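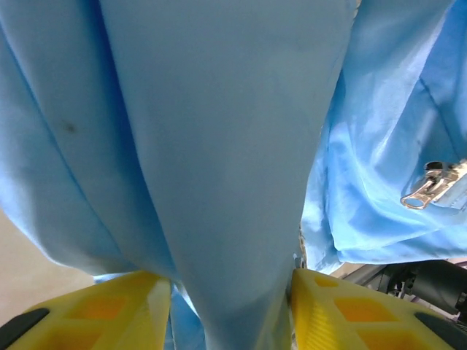
Clothes bank back at Brakden hall

March 3, 2023

The Brakden clothes bank reopens on Monday after being shut for most of the winter. Burst pipe, then a row over the insurance. Doors from 2 till 5, side entrance only, the front steps are still fenced off.

Coats and waterproofs wanted most. Also school jumpers, and shoes in pairs please. No bedding – there is no room to store it. Anything left outside overnight will go to the tip, as it did last year after the rain got in to the bags.

The bank gave out 119 bags in the run-up to Christmas 2021, its busiest spell so far, and the parish expects more this spring with fuel bills where they are. Wavach Laundry on Dow Street has agreed to wash donations free untill Easter, up to 40 kilos a week.

No need to book and no letter needed. Families from Clindard can use it too, now that their own one has closed. The number 5 bus stops outside.

Drop-offs at the hall on weekday mornings or at the library desk any time it's open. Parking is tight – the car park is half taken up with skips and will be till the end of March.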